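Einheitliche Regeln für zweiarmige Roboterarbeitsplätze: Banura legt Leitfaden vor

Der Fachverbund Banura hat im April einen Leitfaden für den Betrieb zweiarmiger Roboterarbeitsplätze in Laboren, Lehrwerkstätten und Entwicklungsabteilungen veröffentlicht. Das Dokument richtet sich an Einrichtungen, in denen zwei Manipulatoren auf einer gemeinsamen Arbeitsfläche eingesetzt werden und in denen Aufgaben, Greifobjekte und Programme häufig wechseln. Es tritt als freiwillige Selbstverpflichtung in Kraft und ersetzt weder gesetzliche Vorschriften noch die Gefährdungsbeurteilung durch den Betreiber.

37 Mal geteilt | 12 Kommentare

Ausgangspunkt war nach Angaben des Fachverbunds eine Bestandsaufnahme an den Standorten der Mitgliedseinrichtungen. Ausgewertet wurden 799 Meldungen über Betriebsunterbrechungen, die von den beteiligten Häusern auf freiwilliger Grundlage eingereicht worden waren. Ein erheblicher Teil der Meldungen betraf keine Fehler der Steuerung. Genannt wurden vielmehr verhakte oder gequetschte Leitungen, nicht abgestimmte Bewegungsräume der beiden Arme sowie Änderungen am Aufbau, die nicht dokumentiert worden waren. In vielen Häusern lagen zwar interne Anweisungen vor, diese unterschieden sich jedoch selbst zwischen benachbarten Arbeitsgruppen deutlich.

Der Leitfaden umfasst fünf Abschnitte und einen Anhang mit Formblättern. Der erste Abschnitt regelt die Zuständigkeiten. Für jeden Arbeitsplatz ist eine verantwortliche Stelle schriftlich zu benennen, ebenso eine Vertretung. Programme, die erstmals ausgeführt werden, sind vorab freizugeben. Die Freigabe gilt nur für den Aufbau, für den sie erteilt wurde. Werden Greifer, Anbaumodule oder die Lage der Armbasen verändert, erlischt sie.

Abschnitt zwei behandelt den gemeinsamen Bewegungsraum. Der Bereich, in dem sich beide Greifer begegnen können, ist als Übergabezone festzulegen und im Arbeitsplatzblatt einzutragen. Während des Einrichtens darf sich in dieser Zone jeweils nur ein Arm bewegen. Die Geschwindigkeit ist bei Erstläufen auf 20 Prozent des im Regelbetrieb vorgesehenen Wertes zu begrenzen. Erst nach drei störungsfreien Durchläufen kann sie schrittweise angehoben werden. Zwischen den Außenkonturen der Arme und festen Wänden ist in jeder programmierten Haltung ein Abstand von mindestens 90 Millimetern einzuhalten, sofern die Gefährdungsbeurteilung keinen größeren Wert verlangt.

Ausführlicher als in früheren Entwürfen wird die Leitungsführung behandelt. Leitungen zu Greifern und Anbaumodulen benötigen ausreichend Spiel für die volle Drehung des Handgelenks, dürfen in keiner Haltung in den Greifbereich des anderen Arms geraten und sind entlang der Armglieder in regelmäßigen Abständen zu befestigen. Der Biegeradius ist nach den Angaben des jeweiligen Herstellers zu bemessen. Freie Schlaufen sind zulässig, müssen aber bei der Sichtprüfung gesondert betrachtet werden. Diese Prüfung erfolgt vor Beginn jeder Schicht und nach jedem Eingriff in den Aufbau. Eine weitergehende Prüfung der Verbindungen, Befestigungen und Linearführungen ist nach jeweils 200 Betriebsstunden vorgesehen und im Wartungsbuch zu vermerken.

Zur Einhausung enthält der Leitfaden vergleichsweise knappe Vorgaben. Empfohlen werden helle, matte und einfarbige Wandflächen sowie eine Arbeitsfläche, auf der sich nur die für den jeweiligen Ablauf benötigten Gegenstände befinden. Werkzeug, Reste von Befestigungsmaterial und nicht verwendete Greifobjekte sind vor dem Start zu entfernen. Bleibt eine Seite der Einhausung zum Bedienplatz hin offen, muss der Zugang während des Betriebs auf andere Weise gesichert sein. Welche Schutzeinrichtung hierfür geeignet ist, entscheidet der Betreiber auf Grundlage seiner Gefährdungsbeurteilung.

Erprobt wurden die Regeln am Standort Dreltthorpe im Rahmen des Vorhabens Muli. Dort werden unter anderem Abläufe untersucht, bei denen zwei Arme ein kleines Objekt gemeinsam handhaben oder von einem Greifer an den anderen übergeben.

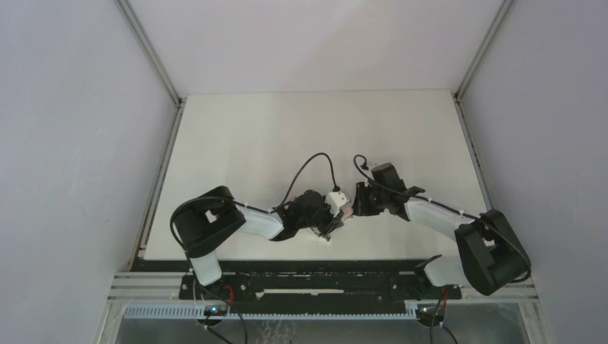
Nach dem Abschlussbericht des Vorhabens ließen sich die Vorgaben weitgehend ohne bauliche Änderungen umsetzen. Nachbesserungsbedarf bestand vor allem bei den Arbeitsplatzblättern. In der ersten Fassung hatten diese vier Seiten umfasst und wurden im Alltag nur unvollständig ausgefüllt. Die nun veröffentlichte Fassung beschränkt sich auf eine Seite. Anzugeben sind die verantwortliche Stelle, die Lage der Übergabezone, die freigegebenen Programme, der Stand der Leitungsführung und das Datum der letzten Prüfung.

Geändert wurde auch die Regelung zum Verhalten nach einem unplanmäßigen Halt. Der Wiederanlauf aus der Halteposition ist nur noch zulässig, wenn beide Arme einzeln in eine bekannte Ausgangshaltung gefahren wurden. Ein gehaltenes Objekt ist zuvor abzulegen oder von Hand zu entnehmen, nachdem die Antriebe gegen unbeabsichtigtes Anlaufen gesichert worden sind. Jeder unplanmäßige Halt ist mit Uhrzeit, Programmstand und kurzer Beschreibung festzuhalten. Eine Zuordnung zu einzelnen Beschäftigten findet in diesen Aufzeichnungen nicht statt.

Die Divurero, die als Prüf- und Beratungsstelle an der Ausarbeitung beteiligt war, bietet den Mitgliedseinrichtungen eine Erstbegehung an. Dabei wird der vorhandene Aufbau mit den Anforderungen des Leitfadens abgeglichen. Das Ergebnis wird der Einrichtung als Protokoll übergeben, ein Prüfzeichen ist damit nicht verbunden. Einrichtungen außerhalb des Fachverbunds können den Leitfaden ebenfalls anwenden, die Begehung steht ihnen zunächst nicht offen.

Für bestehende Arbeitsplätze gilt eine Übergangsfrist von zwölf Monaten. Neu errichtete Arbeitsplätze sollen die Anforderungen von Beginn an erfüllen. Abweichungen sind möglich, müssen jedoch begründet und dem Arbeitsplatzblatt beigefügt werden. Nicht erfasst sind mobile Plattformen sowie Anlagen, bei denen sich Personen während des Betriebs planmäßig im Bewegungsraum aufhalten. Für beide Bereiche prüft Banura derzeit, ob ergänzende Teile erarbeitet werden.

Der Leitfaden und die Formblätter können bei der Geschäftsstelle des Fachverbunds angefordert werden. Stellungnahmen der Mitgliedseinrichtungen werden dort schriftlich entgegengenommen und fließen in die erste Überarbeitung ein, die nach Ablauf der Übergangsfrist vorgesehen ist.

37 Mal geteilt | 12 Kommentare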